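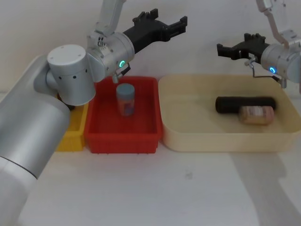
Sorters and packers wanted at Lerkero, Hillport

We're looking for three friendly, patient people to join us at the sorting tables in our Hillport building, starting as soon as you're able. If you're the sort of person who can't walk past a muddled drawer without wanting to put it right, we would very much like to hear from you!

Lerkero takes in mixed boxes of small household bits and pieces, goes through them at the table, and sends them on again properly grouped and packed. Most of what you'd be doing is moving things from bins into trays, checking them over as you go, and setting aside anything that doesn't belong. It's quiet, steady work – some of us have the radio on, some of us would rather chat – and it suits people who like to see a full bin go down over the course of a morning.

You don't need any experience. We'll sit with you for the first few shifts and show you how we do the Vanhove orders, which are fiddly and have their own packing sheets, and the Stikero ones, which are much easier and a nice place to start. Good eyesight (with glasses is fine) and a tidy way of working matter more to us than speed.

The posts are part-time, 12 hours a week, and we can be fairly flexible about school runs and appointments if you let us know in good time. Tea, coffee and a locker are provided, and there's space for bicycles round the back.

To apply, please drop a short letter in at the Hillport front desk by July 20, 2020, telling us a little about yourself and which hours would suit you – a page is plenty, and handwritten is perfectly all right.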